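Who Skips Breakfast at Alton?
Jhonatan Mamani, 3 Nov 2022

So my question was pretty simple – do people eat before first class or not? I asked everyone in my lab section to keep a food diary for 12 days in October, and 4 of them quit before the end (one was my roommate, thanks a lot!). The ones who kept going ate way more on days with a late start, which I kind of expected. What I didn't expect was how many count coffee as a meal. Anselmo Rengifo thinks I should've asked about bedtimes too, and he's right – I'd add that next time, plus a space for weekend brunch.
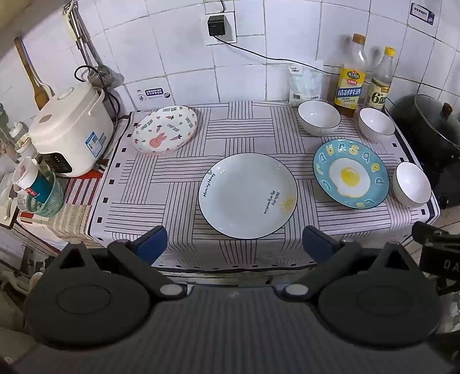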